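Duvholm opens two-arm recording station for tray handling

2024-06-03

Duvholm has put a second two-arm recording station into regular use and has logged 1571 episodes on it since January. The episodes are intended as training examples for a policy that handles shallow trays with both arms. The first release of the set is limited to trays on a bare tabletop, with no other parts to sort or avoid.

Each episode is recorded under teleoperation. An operator drives both arms, and the station stores joint positions, gripper openings and the camera streams on a common clock. Episodes run for up to 30 seconds. Anything longer is stopped by the software and filed separately.

Aurélien Perrin, who leads the recording work, said the start pose was the part that took longest to settle. Early episodes all began with the arms in the same position, and the policy trained on them did poorly when an arm started elsewhere. Operators now vary the pose of each arm before recording, and the tray is set down at a different spot and angle from one episode to the next.

A typical layout has the black-rimmed tray near the middle of the white table, its long side running left to right, with both grippers open and clear of it.
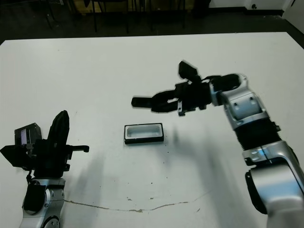

What is in the set

Of the 1571 episodes, 142 are marked as failures. They stay in the set with a label giving the stage at which the attempt was abandoned: approach, grasp, lift or placement. Poppy Mapplebeck, who maintains the labels, said that most of the failures fall under grasp, where one gripper closes on the rim before the other is in position.

Labels are assigned by two reviewers working separately. Where they disagree, the episode goes back to the operator who recorded it. Retries within a single episode are kept and not trimmed, but the time of each retry is noted.

The tabletop is not masked or retouched in the stored video. Marks and shadows on the surface remain as recorded, and Perrin's group plans to test whether the policy depends on them by repeating part of the work on a table of a different color.

Next steps

The next block of recording will cover trays with contents, starting with small plastic parts supplied by Brolano. Mapplebeck is also preparing a revised label guide, which adds a separate entry for trays that slip after a completed grasp – these are now filed under lift.

Duvholm has not set a date for access by outside groups. Requests for the label guide can be sent to the recording group.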